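Fludstead Night Shelter opens a second kitchen

The shelter in Fludstead will serve hot suppers in its new kitchen from this month, and nearly 200 people are expected in the first week.
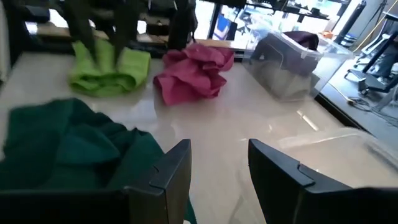
Folded lime-green cloth on a white tabletop.

Guests have asked for a later meal for a long time — many finish work after the first kitchen closes.
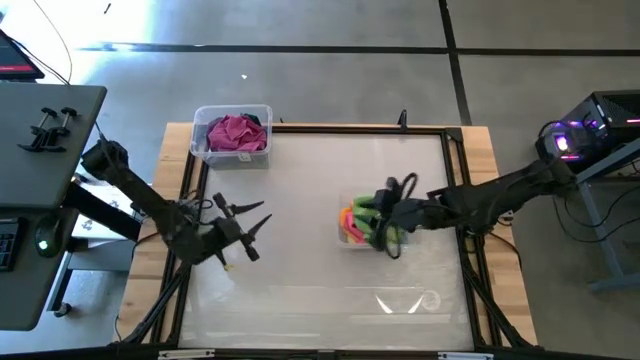 The Bukon Trust has paid for the ovens, and the Quách bakery will give bread every evening.
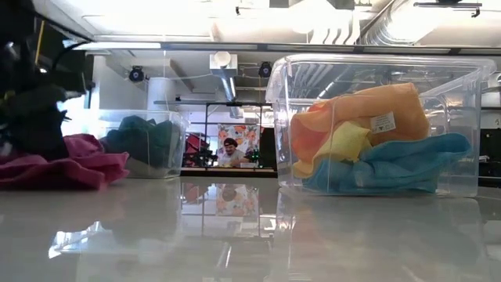
"We want that each guest sits down and eats without hurry," said Giang Khúc, who leads the shelter.

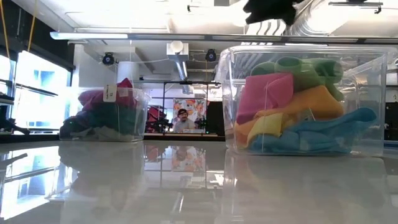

Fludstead, March 2019

New helpers are welcome. Training takes place at 36 Jorkine Road.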